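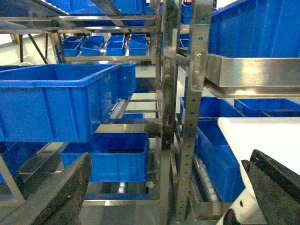
Minutes of the Trukstead Parts Room Working Group, July session. The meeting opened at 2 p.m. in the Carnegie building, ground floor. Minutes of the previous session were approved with one correction: the reorder point for M6 washers is 1,000, as stated in the stock list. Labeling was taken first. The group agreed that the blue bins on the sloped shelves will keep their present positions and that only the label format will change. Labels will carry the part number, the unit of issue and the reorder point, in that order.

Item 2. Stock records
The Skillula export still drops leading zeros from part numbers. The supplier has acknowledged the fault but has given no date for a fix. Until then, part numbers are to be entered with the prefix T - this forces the field to text. Records already affected will be corrected by the day shift, starting with fasteners.

Item 3. Transfers from Drostitau
The Drostitau site has asked to send its surplus fittings in one delivery. The group did not agree. Receiving can check in 12 cartons per shift without overtime, and mixed cartons take longer. Drostitau will be asked to sort by thread size before shipping and to send a packing list the day before. Transfer costs stay with the sending site.

Item 4. Cycle counts
The proposal to move from quarterly to monthly counts was discussed. Monthly counts were accepted for bearings and seals only. All other classes remain quarterly. A variance of more than 2 percent is to be recounted by a second person before any adjustment is posted.

Item 5. Returns
Opened packs are being put back without a return slip. Agreed: no slip, no credit to the job. The slip will be shortened to half a page. Draft to be circulated before the next session.

Item 6. Other business
The request for a second label printer was deferred - the quote did not include ribbons. A revised quote is needed.

Open actions carried forward: 13. The meeting closed at 3:10 p.m.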